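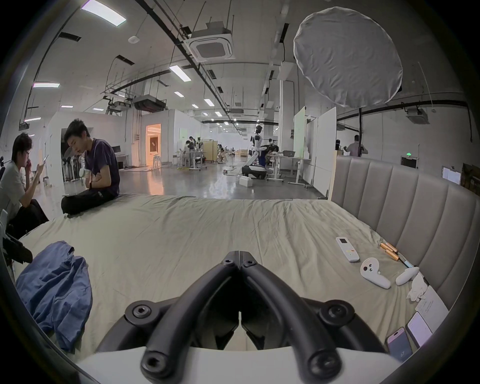
Is the Katavo pit board worth the money for a club racer? For sprint races, save your cash, but for anything with a driver change it earns its place over the wall.

Quick background. I run the wall for a two car team, endurance stuff mostly, old GT cars and a prototype that leaks. Used the Katavo since July. Before that, an Oltmanns board, the folding one everybody has.

Good stuff first. Numbers are big and they stay put. On the Oltmanns we lost a 3 at full stretch and Sipho Fourie came in a lap early thinking he was out of fuel. He was not happy. Katavo tiles click in with a proper snap, even with gloves on. Readable from the far side of the straight in drizzle, according to both drivers.

Handle is long enough. Grip is foam and it's already splitting at the bottom, taped it.

Bad stuff. Weight. Fine for 2 laps, miserable by the end of a 55 minute stint with the wind coming off the pit exit. My shoulder says the Skatico is better here, and it is, but the Skatico tiles fade and you cant buy singles. Katavo sells singles. Postage is a joke though.

Tile case is bad. Cheap latch, no dividers, so you're digging for a 7 while the car goes past. Wilmer Carhuamaca on the next wall keeps his in a fishing tackle box and I've now copied him. Much quicker.

Also the light strip. Skip it. Needs its own battery, adds more weight, and at Loltetitz the night session had enough floodlight on the straight anyway. Maybe at a darker track - havent tried.

Spare tile hooks come in the bag, did'nt expect that. Part number on mine is 3468 if you need to order more, the website search is useless without it.

Four stars for the board, one for the case. Would buy again without the lights.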